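Drying clothes indoors without feeding the mould

6 min read

The flat has no garden, no balcony and one radiator that can be trusted. From October until well into spring, everything we wash has to dry inside it. For the first winter I treated this as a matter of finding enough places to hang things. By the end of it there was black spotting along the outside wall of the bedroom and a smell in the wardrobe, and I started measuring.

The basic sum is simple. Weigh a dry load, wash it, weigh it again as it comes out of the machine. The difference is water, and all of it will end up in the air of the room unless it is given another way out. On our machine the default cotton programme finishes with a spin that leaves a mixed load noticeably heavier than the fastest setting does. Changing the spin speed is free. It costs some creasing, and I would not do it with wool, but for towels, sheets, jeans and sportswear it is the first thing to alter, and it did more than anything I bought afterwards.

The second thing is where the water goes. Air at a given temperature will hold a certain amount of vapour. Past that, the vapour settles on whatever is coldest, usually the window, then the wall behind the furniture. A hygrometer tells you how close you are. Ours is a cheap Pladari with a clip on the back. I checked it against a salt test (a bottle cap of damp table salt in a sealed bag with the meter, left overnight, should read about 75 per cent) and it was slightly low, so I add a little to whatever it says. I aim to keep the room at or below 50 per cent on that corrected reading. When the reading climbs and stays up, spotting follows in the usual corner.

I tried three arrangements over the winter.

The first was an airer in the living room with the door open. This spreads the moisture through the whole flat. The peak reading is lower, and for that reason it looks like the better option, but the bedroom is the coldest room and the vapour finds its way there. The morning condensation on the bedroom window was worse on washing days than on any other, even though the airer was two doors away.

The second was an airer in the bathroom with the door shut and the extractor running. Our extractor is an old Grendorix with a duct that goes through the wall, and for some time it moved almost no air. A sheet of tissue held to the grille fell straight off. The flap on the outside had been painted shut. Once that was freed the tissue stuck, and the bathroom became usable for small loads. It is slow. Shirts are done by the next day. Anything thick is not. There is also the matter of the air coming in: a shut door with a good seal starves the fan, so the gap underneath has to be left clear. I had a bath mat blocking ours.

The third was a small room with a dehumidifier, and it is the one I have kept. The machine is a second-hand Vusier compressor model. It sits on the floor, pointed along the airer at its longest side, and the door is closed. The clothes dry in the warm dry air it blows out, and the water goes in the tank. I emptied and weighed the tank after each load for a while, and most of the water the scales said was in the clothes turned up there. The remainder presumably went under the door or into the walls. A plug-in meter gave me the running cost, and for an average load it came out well below what the launderette charges, before counting the walk.

Spacing matters more than I had assumed. Two garments touching dry like one garment of double thickness. I had been filling every rail of the airer, with the result that the outer rails were done by evening and the middle was still damp the following morning, by which time it had begun to smell. Leaving alternate rails empty meant fewer items per load but a shorter total time, and the smell stopped. For heavy tops I no longer use the rails at all. A hanger keeps the front and back apart and lets air up inside the body, and a thick-ended hanger is kinder to the shoulders than a wire one.
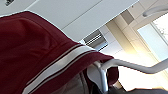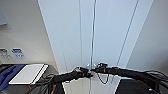

Elli Partanen wrote back after the last post to say that I was ignoring the obvious, and that in her building the windows are thrown wide open for a few minutes several times a day, in winter as well, and that her washing dries on a plain airer with no machine at all. Her argument was that cold outdoor air holds very little water, so once it has been brought in and warmed it is dry air, and it costs less than a compressor.

She is right about the physics and I had given it too little space. Cold air at a high relative humidity becomes quite dry once heated to room temperature. A short, complete exchange of air removes the vapour while the walls and furniture keep most of their heat. A window left on the latch all day does the opposite: it cools the wall around it and gives the vapour a cold surface to settle on. I tried her method for two weeks, with the radiator on low. On cold clear days it worked nearly as well as the dehumidifier. On mild wet days, of which we get a great many, the outdoor air was already carrying nearly as much water as the indoor air, and the reading hardly moved. My conclusion is to use the windows when it is cold outside and the machine when it is mild. I now look at the outdoor dew point before deciding, and anything under 6 degrees is a window day.

A few notes on fabrics, from the same records.

Polyester sportswear comes out of a fast spin nearly dry and should not be taking up space in front of the dehumidifier. It can go in the bathroom. Cotton jersey is much slower than it feels, and the seams and ribbing lag well behind the body of the garment. I check cuffs and waistbands before putting anything away, by pressing them to my cheek, which is more sensitive than fingers. Jeans should be hung by the waistband with the pockets pulled out. Towels dry quicker over two rails than folded over one. Duvet covers need turning half way through, and the corners will hold damp socks unless they are emptied first.

Fabric softener made towels slower to wet, as expected, and made no difference to drying time that I could measure. I have stopped using it.

The wardrobe smell took longer to clear than the wall. The cause was putting clothes away when they felt dry and were still a little damp. I now leave each load an extra hour on the hangers with the machine off. The wardrobe has also been moved forward from the outside wall by the width of my hand, and the hygrometer spends one night a week behind it. Readings there are still higher than in the middle of the room, but they no longer climb after a wash.

Still to do: clean the filter on the Vusier, which is overdue, and find out whether the duct run in the bathroom sags. If it does, there will be water lying in it.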